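### 3.2 The table, the cloth and the bottle

I'll admit I spent more time fussing over the table than over anything else in this study, and Ruairi Gourlay still teases me for it. We wanted a setting plain enough that color judgments about kitchenware wouldn't be swayed by whatever sat behind it. So we went with a white tabletop and a pale cloth hung at the back, straight down to the far edge.

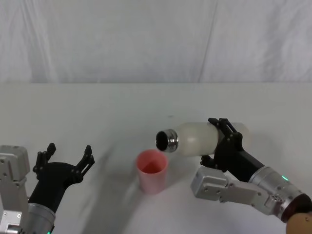 **Figure 2a.** White tabletop and hanging cloth, with shadows on the surface.

The cloth has creases, and I decided to leave them in. Marion Imrie ironed our first one for the pilot at Urkis, and our raters told us it looked like a screen (one asked if it was switched on!). A few soft folds give the eye something to settle on. Shadows bothered me more, because a pale gray patch can make an off-white object look dirty, and we asked raters to ignore them as best they could.

Now for the objects. Everything in the drinkware set had to be something you'd find in an ordinary kitchen, and we liked pairing a pale item with a warmer one.
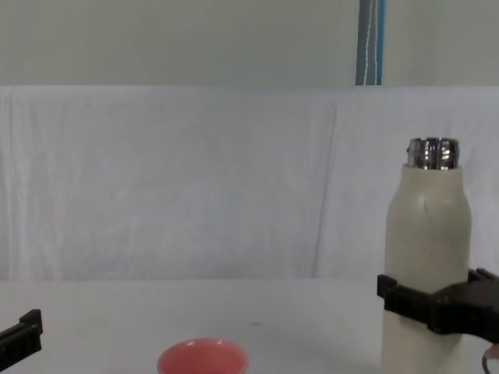 **Figure 2b.** Cream insulated bottle, uncapped, with the rim of a pink-salmon bowl in front.

I'm fond of that pairing. The cream of the bottle is close enough to the cloth that its outline goes quiet in places, while the metal neck jumps right out at you. We kept the scuffs too, as Krajewska had found that raters trust a used object more than a spotless one, and our 72 raters mostly agreed.

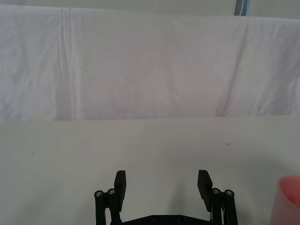 Each rater made 10 judgments per sitting, then took a break in the hallway with a cup of tea. I'd have liked longer sittings, but Ruairi tried one himself and came out complaining that everything was beige. We went with his advice, and the ratings in Section 4 all come from the short version.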